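Slide 1 – title

Say name, say Horndale, don't read the title out. They can read. If Benoît Barbier is in the room, wave, he lived through most of this and may correct me.

Slide 2 – what I was asked to talk about

Organizers wanted a success story. I offered them the November outage and they took it, which says something about the other submissions. Pause for laugh. If no laugh, move on quickly.

Slide 3 – the setup

Hand-held grippers, one operator, household objects. Operator picks a thing up, puts it down somewhere else, we record the whole business and train the arm on it. The pipeline is called Brolulon. Don't explain the name, it takes four minutes and ends badly.

By the time things went wrong we had 3969 recordings and were feeling good about ourselves.

Slide 4 – the fault

Arm at the Wargate site is told to pick up a lamp and put it on a table. Picks up lamp. Carries it over very nicely. Closes harder. Shade folds like a paper cup. Arm then sets down what's left, dead center, and reports success.

Show the log line here. It says "task complete" with a confidence of 100. Let them read it.

Second lamp, same. We did try a second lamp. Hye-jin Ahn asked at the time whether we were sure, and I would like it on record that I said yes.

Slide 5 – what we blamed first

In order: the motor driver, the firmware, Pruvost (who supplied the finger pads and were very gracious about it), the lamp. Two weeks. I wrote an email to Pruvost that I'm not going to show.

Slide 6 – what it was

Finger width. Each recording gets its width from the tags on the two fingers. When a tag went out of view, our code filled in the last few values by continuing the trend. Fingers closing, tag disappears, code says the fingers kept closing. On a mug this does nothing, the mug wins. A lampshade doesn't win.

1712 recordings had at least one gap filled this way. The checker passed all of them because the checker looked at whether a width was present. It was always present. We made it up ourselves.

(Somebody will ask why we didn't just flag gaps. We did, in a column no one had open. Say it plainly and keep going.)

Slide 7 – the safety part

Slow down for this one. There was a force limit on the arm. It was set for the heaviest object in the list, and it applied to every object in the list. So the arm never tripped anything. A lampshade is cheap – a hand isn't, and the stop would have been just as relaxed about a hand.

Limits are now per object, and a width command that runs past the measured width stops the arm and calls a person over.

Slide 8 – redoing the lamps 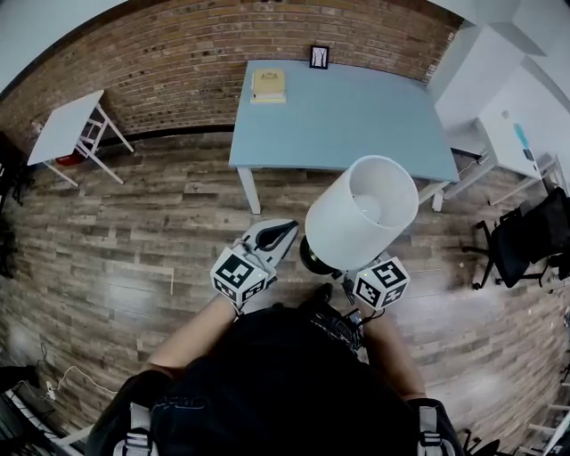

Horndale Manipulation Group / Field Reliability

Leave this up while I talk. Lamp between the fingers, a tag cube on top of each one. Those tags are the whole measurement, and everything on the last two slides comes down to whether they stay in view.

New rules for operators: if a tag drops out for more than 23 frames, the take is thrown away. No filling in. Benoît hated this for the first week and then stopped mentioning it, which I'm counting as support.

Slide 9 – what I'd do differently

Break one lamp, then stop.
Look at the input before writing to the supplier.
Never let the same script invent a number and grade it.

Slide 10 – questions

If asked what the lamps cost: less than the two weeks. If asked about the name Brolulon: out of time, sorry.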